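Flinport Adds Family Relationship Records to Its Celebrity Profile Database

Oltine release covers parents, siblings and children of listed entertainers; available to licensees in September

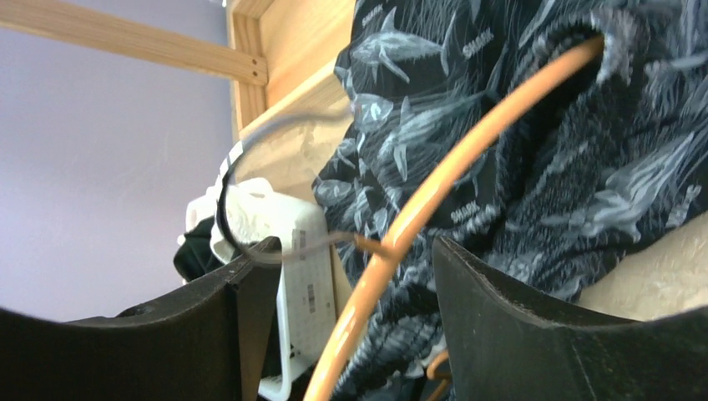
Summary of the release

Flinport, a publisher of reference data on film, television and music personalities, will extend its Oltine database with structured family records. Each profile will carry separate fields for biological parents, adoptive parents, stepparents, siblings and children. The current edition holds this information in a single free-text biography field.

Sourcing rules

A relationship is published only when 2 independent sources support it. Accepted sources are public records, on-the-record interviews and statements issued by the person or a representative. Fan pages and unsigned wiki entries are excluded. Where sources conflict, the field is left blank and marked "unconfirmed." Relatives under 18 are omitted unless they work professionally in entertainment.

Net worth fields

Net worth estimates will be removed from family records. They remain on the main profile, with the date and method of the estimate.

Corrections

Huamán, the company's data review unit, will process correction requests within 60 days. Disputed entries are hidden during review.

Availability

Existing licensees receive the update at no charge through the Terkholm delivery feed. The previous file format will be supported for 40 weeks after release.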